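Grillitz Felt Pattern Notes
README, last revised July

What this is

A folder of 200 sewing and felt craft patterns, each with a plain text sheet of instructions, a cutting list and a rating. I put it together after losing too many evenings to patterns that claimed to be beginner friendly and were missing a gusset. If you came for a curated inspiration library, there are plenty of those and most of them are nicer to look at.

Where the patterns came from

The starting pile was 2,892 files, most of them from the old Melis swap board before it closed, plus a smaller batch that Pongsak Sombatkul had saved from craft newsletters. I threw out anything without a clear note from the designer saying it could be passed on. That killed the majority. Next to go were duplicates, and there were a lot of those, including one hedgehog pincushion that showed up under different titles with the eyes moved.

What was left got sewn. I don't trust a pattern I haven't cut out, and neither should you.

What's in each folder

pattern.pdf has the pieces at full size. Print with scaling off and measure the test square before you touch your fabric. A surprising number of printers lie about this.

sheet.txt has the instructions. I rewrote the ones that were wrong and left the rest alone, even where the wording annoyed me.

cutlist.txt gives the pieces, how many to cut, and whether the seam allowance is included. Where the designer didn't say, I tested it and wrote down what I found.

rating.txt is one number and usually a complaint.

About the ratings

The scale goes from 1 to 7. A 7 means a person who can do a running stitch and a whip stitch will finish it without writing to me. A 1 means the shape can't be made from the pieces supplied, and I kept it because somebody may want to fix it. Only 16 patterns got a 7. People have told me this is harsh. I've gone back over the middle of the scale and I might bump a few of the ornaments, but the doll clothes stay where they are.

The ratings are mostly my opinion. Pongsak did a second pass on the stuffed animals and we disagreed by two points or more on several of them. In those cases both numbers are in the file, his second.

Materials, and some doubts

The original sheets tend to say "felt" and leave it there. Wool felt, wool blend and craft store acrylic behave nothing alike, and a pattern drafted for one can look terrible in another. I sewed everything in a mid-weight wool blend. If you use acrylic, expect the small curves to pucker and the corners to fuzz.

I'd also be careful with any sheet that promises a finishing time. "One hour bunny" took me a full evening and I wasn't dawdling. I removed those times from the sheets I rewrote.

Same goes for glue. Several designers swear it holds as well as stitching. I tried it on ears and tails, gave the results to a four-year-old, and have put stitching instructions back in.

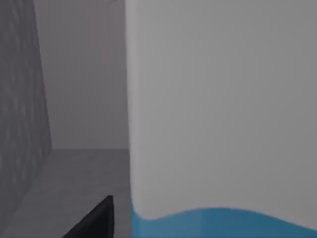

Known problems

The owl set prints one wing mirrored. Flip it by hand.

Anything with "Plernel" in the title is from a single designer who worked in a mix of inches and centimeters, sometimes on the same page. I converted what I caught. Check the rest, especially the bag straps.

The Christmas stocking cuff is too tight for the stocking. I've written to the designer twice and heard nothing back, so the cutlist has my corrected width and the PDF still has the bad one.

Use and sharing

Make whatever you like from these for yourself or for gifts. Selling finished items depends on the designer, and the note at the top of each sheet says what they allowed. If the note is vague, assume no. Please don't bundle the PDFs and charge for them. Prosgate hosts a copy of this folder with my permission, and theirs is usually one revision behind.

Corrections

Send them with the pattern name and a measurement. "Didn't work for me" isn't something I can fix. Requests for new patterns go unanswered until the owl wing is sorted out.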